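Wuddale Snack Counter Set, item 123

Rental > Kitchen and Catering > Small Appliance Sets

A small toasting and sandwich station for one table. The set comes with a countertop toaster oven, a pop-up toaster, a mesh utensil holder, a divided dish and a table, with a black backdrop curtain as an option. Rented as a set or as separate pieces from Nasrallah Rental.

Minimum rental: 2 days
Pickup: warehouse counter
Delivery: available, priced by distance
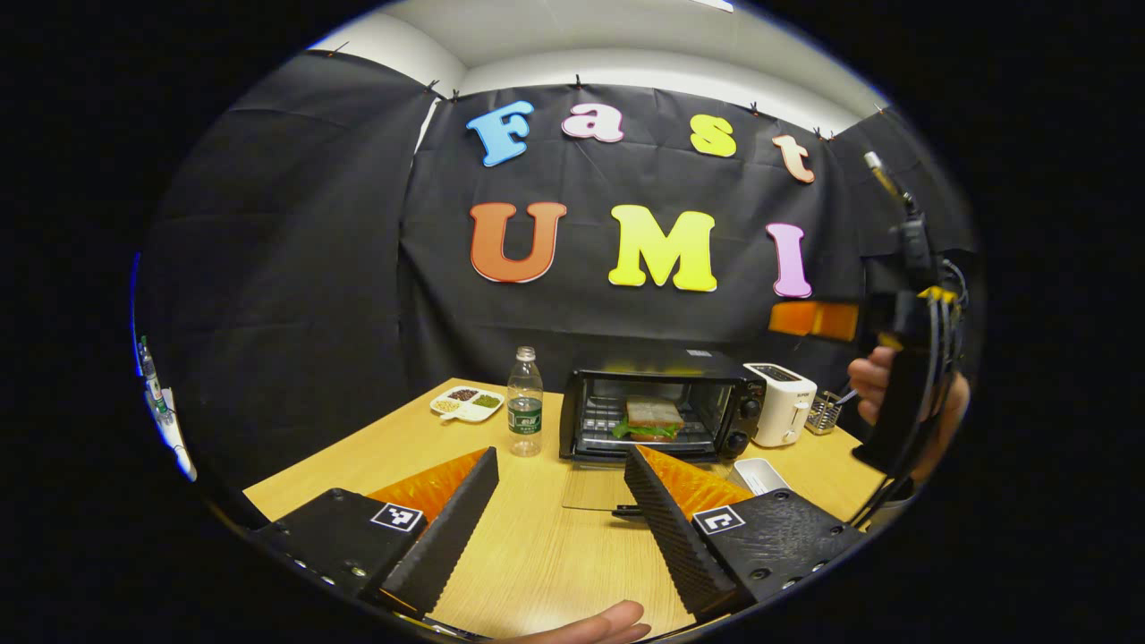
Toaster oven at the back of the table with a sandwich on the wire rack, white pop-up toaster to its right.
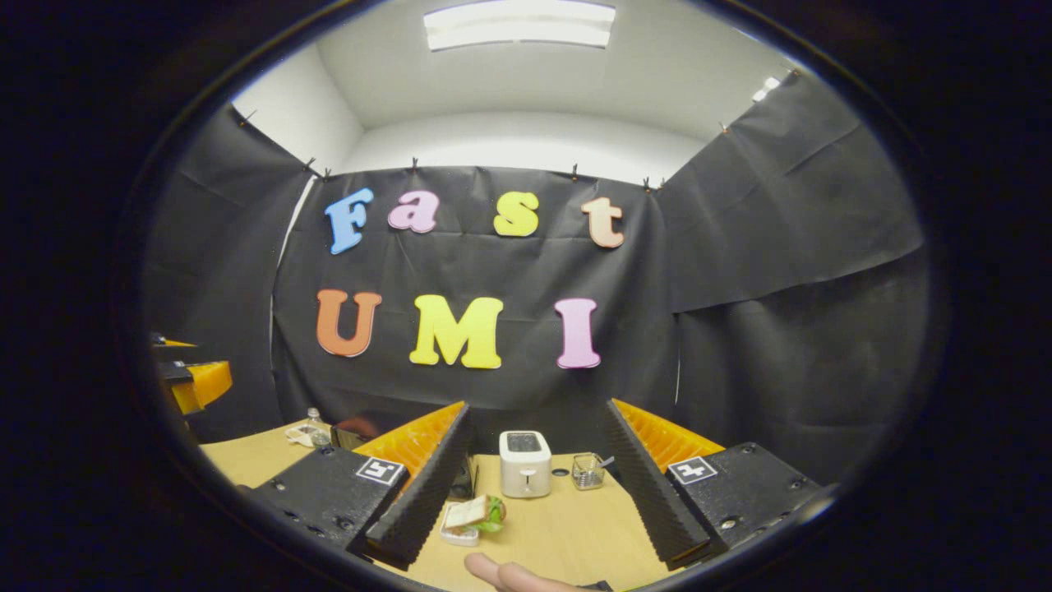

What is in the set

Avura countertop toaster oven, black
Duseck pop-up toaster, white
Mesh utensil holder
White divided dish with three compartments
Wooden table, light finish
Power cord for the table
Printed setup card

Food, drinks and table linen are not included. Utensils are rented by the dozen and are listed on their own page.

About the toaster oven

The Avura is a small oven with a glass door and a wire rack. Two black knobs sit one above the other on the right-hand side of the front. The upper knob sets the heat and the lower knob is the timer. Turning the timer switches the oven on, and it switches off by itself when the timer runs out. There is a bell.

The rack holds one made-up sandwich with space around it, or open-faced toast laid flat. Thick rolls fit if you press them down a little first. Tall items such as muffins in a deep tin do not fit with the rack in place, and the oven should not be used without the rack.

Power: 1,000 watts
Control: two knobs, heat and timer
Door: glass, drops down to open
Rack: wire, lifts out for washing
Crumb tray: slides out from the bottom

Let the oven heat for a few minutes before the first sandwich. The second and third will cook faster than the first, so shorten the time a little as you go. If you are heating a sandwich with lettuce in it, take the lettuce out and put it back after. It wilts quickly and leaves water on the bread.

The outside of the oven gets hot on top and at the back. Leave a hand's width of open space on every side and do not store plates, bread bags or paper napkins on top. If you are renting the curtain as well, the table must be pulled forward from it. The setup card shows the distance.

About the pop-up toaster

The Duseck is a plain white toaster with the bread slots on top. It takes standard sliced bread. Bagels have to be cut evenly or they catch on the guides. It has a browning dial and a cancel button, and there is no defrost setting.

Power: 1,000 watts
Control: browning dial, cancel button
Bread: standard slices, cut bagels, frozen waffles

Many customers ask why the set has both a toaster and a toaster oven. The toaster is quicker for plain bread, and the oven is for anything that has a filling or a topping. With both going you can serve a short line without people waiting long. For a breakfast table with only toast and jam, rent the toaster alone. It is cheaper and you get more of the table back.

Do not put buttered bread or a filled sandwich in the pop-up toaster. Cleaning melted cheese out of it is charged as a repair.

Smaller pieces

The mesh utensil holder is metal and stands upright. It is meant for a few handles at a time: a spreading knife, tongs, a serving spoon. It will tip if you load it with long barbecue tools. Keep it next to the toaster on the side you serve from.

The divided dish is white, with three compartments. We send it out for toppings, seeds, nuts, dried beans for a display, or small sauces if they are thick. Thin sauces run over the dividers when the dish is moved. The dish can go in a dishwasher. It should not go in the oven.

Small white containers and clear trays can be added to any order. They are useful for keeping a finished sandwich off the tabletop or for holding cut ingredients near the oven. Ask for them when you book, as they are packed in a separate crate.

The table

The table has a light wooden top and goes against a wall or a curtain, with the appliances along the back and the working space at the front. Everything in the set fits with some of the top left free for making sandwiches. We suggest this order from left to right: drinks and the divided dish, then the toaster oven, then the pop-up toaster, then the utensil holder.

Put drinks on the opposite side from the toaster. Bottles get knocked over at every event, and the left end of the table is the best place for that to happen.

The tabletop is sealed, but it marks if a hot rack is set directly on it. Use a board or a trivet. White rings from heat are charged on return. Light scratches are not.

Backdrop curtain (option)

The black curtain hangs across the back and sides of a small space and is held along its upper edge with clips. It makes a plain dark background, so white and clear items show up well against it, and it hides shelving or an untidy wall. It comes folded in a bag with the clips in the side pocket. Bring a step stool.

You may attach light foam letters or a paper sign to the curtain. Please use pins or light hook tape. Glue and duct tape leave marks that do not wash out. Letters are not part of the rental.

Setting up

1. Hang the curtain first, if you have one. It is hard to do with the table already in place.
2. Stand the table on level floor and check that it does not rock.
3. Place the oven, then the toaster. Leave the space shown on the setup card.
4. Plug each appliance into its own circuit. The two together on one household circuit, along with a coffee maker or a kettle, will often trip the breaker.
5. Run both empty once. A light smell on first heating is normal.
6. Put out the dish, the utensil holder and the food.

The power cord in the set is for one appliance only. If your outlets are far apart, add a second cord to your order. Do not use a cord reel that is still wound up.

Cleaning and return

Unplug both appliances and let them cool fully before you pack them. Empty the crumb trays into a bin and wipe the outsides with a damp cloth. The rack from the oven should be washed and dried. Do not spray cleaner into either appliance — it gets into the controls and we have to replace the part.

The dish and utensil holder should come back rinsed. We wash everything again before the next rental.

Pack the oven rack flat inside the oven with the cardboard piece between the rack and the glass. Most of the broken doors we see come from a loose rack in a moving car.

Cleaning fee: charged only if items come back with food on them
Late return: one extra day's rental for each day or part of a day
Lost clips: charged each

Questions we get

Can the set be used outdoors?
Under a solid roof on dry ground, yes. It cannot be used in an open tent or on grass.

Can I swap the black oven for a bigger one?
Yes. The larger Avura model is listed under Ovens. It takes up more of the table, and you may need to leave the divided dish off.

Is the toaster available in other colors?
We stock it in white only.

Can children use it?
The toaster with an adult beside them. The oven should be left to adults.

Do you rent the table by itself?
Yes, and the curtain too. The dish and utensil holder are only rented with at least one appliance.

What happens if an appliance stops working?
Call the counter. Check first that the breaker has not tripped and that the timer knob on the oven is turned past the first mark, which is the cause most of the time. If the fault is ours we bring another or take the cost off your bill.

Availability

August is the busiest month for this set, mainly from camps and staff events, and sets are usually booked well ahead. The rest of the year a few days' notice is enough. We hold a booking once the deposit is paid. The deposit goes back on your card after the items have been checked.

For bookings and delivery times, ask for Jad Ghanem at the rental counter. For questions about power, outlets or the appliances themselves, ask for Khalil Mansour in the workshop. He tests each oven and toaster between rentals and can tell you if your outlets will do.

Often rented with this set

Coffee maker, glass jug
Cutting boards, pack of mixed sizes
Cooler box with lid
Folding trash stand
Second power cord

Page updated 23 May 2025. Prices are shown at booking and depend on the length of the rental.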